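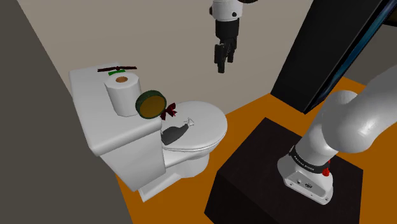
*White toilet, lid down, orange floor.*

**Before you lease a workshop bay**

- "Truck access" in a listing can mean a curb and good luck. Drive in with your own trailer first.
- Brokers in Nandport love to quote 3,000 square feet. Measure it — mine included a shared hallway.
- Ask what amps reach your panel. A 200-amp sign on the building may be split between tenants.
- Run every heater for 30 minutes. I don't trust "serviced in August."
- Get repairs in writing. Clutura promised me a new dock seal on the phone, and I'm still waiting.

— Cauã Brandão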